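Courses > Television Studies > TV 221 > Handouts > Unit 13

Search this site Go

Unit 13: The multi-camera sitcom — pilot, run and ratings

Notes for students. Read before the seminar. The screening list is kept separately.

1. Terms

A multi-camera sitcom is shot on a standing set with several cameras running at once, most often in front of a studio audience. A single-camera sitcom is shot more like a film, one setup at a time. The terms describe a way of working and say little about how many cameras are in the room on a given day.

A pilot is a first episode made so that a network can decide whether to order more. A pilot may be reshot, recast or dropped. A series order sets the number of episodes in the first season. A back order adds episodes to a season already under way.

The case used in this unit is Pumphrey, a workplace comedy set in the office of a small-town water department. It was made by Keltelo and had a first order of 13 episodes. Gwenllian Phillips wrote the pilot and stayed as head writer for two seasons.

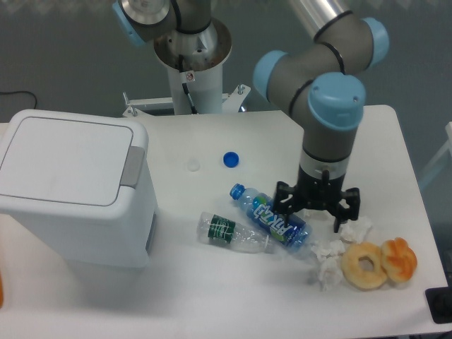
White bin with its lid shut.

2. What the pilot has to do

Within one half-hour slot the pilot must set up the place, the main cast and a problem that can be repeated. Writers call the last item the engine. In Pumphrey the engine is the public counter: anyone in town may walk up to it with a complaint, so each episode can start without a long setup.

Note the order of entrances. The lead, played by Albertina Barros, does not appear in the first scene. The other staff talk about her before she comes in, and the audience has a view of her by the time the door opens. Compare with the pilot of Zender, where the lead speaks the first line straight to the camera.

Note also how much is left out. The pilot script names no family for any character. Homes and relatives come in from episode two, when the second standing set was built.

3. Shooting week

The usual pattern is a table read, then rehearsal on set, then a day of camera blocking, then the taping. Jokes that fail at the table read are replaced overnight. Jokes that fail at the taping may be replaced on the floor, and the scene is played again with the new line.

Audience laughter on the finished track is edited. Laughs are shortened, joined across takes, or raised in level — a practice called sweetening. For the seminar, mark each place in the Pumphrey pilot where a laugh seems to start before the line is over.

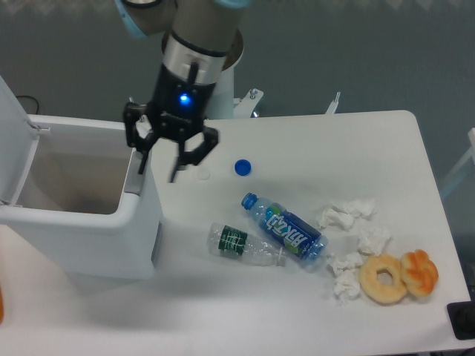

4. Reading the ratings

A rating is the share of all homes with a television that watched a program. A share is the portion of homes watching television at that time. A show can hold its share while its rating falls, if fewer sets are on.

Three points to keep apart:
- Premiere figures measure the publicity and the show that came before in the schedule.
- Second-week figures measure how many came back.
- Season averages hide the shape of the run and should be read next to a weekly chart.

Pumphrey opened well, lost viewers until January, and then rose after it was moved to follow the quiz show Zurkness. Students often credit the rise to the recasting of the deputy manager. The new actor first appears four episodes after the move, so the dates do not support this.

5. Cast accounts as evidence

Interviews with cast members are useful for working conditions and weak on cause. An actor who says the pilot "felt right" is speaking after the result is known. Use such remarks with a date attached, and check whether the same person said anything similar before the first broadcast.
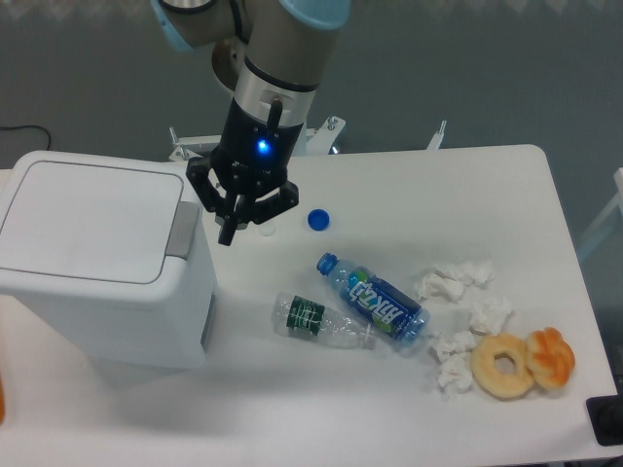
Meirion Price objects that this is too strict. Actors on a multi-camera show hear the audience respond every week, he argues, and a sense that a taping went well rests on something real, even if it says nothing of the home audience. He would have students treat the interview as a report on the room and the ratings as a report on the schedule.

The objection is fair as far as the taping goes. It does not cover claims about how long a show would last.

6. For the seminar

Write 50 words on the engine of any sitcom pilot from the list. Bring the weekly chart for Pumphrey, season 2, with the schedule changes marked on it.

Revised 2019-11-02

Contact the course office | Copyright Television Studies | Back to top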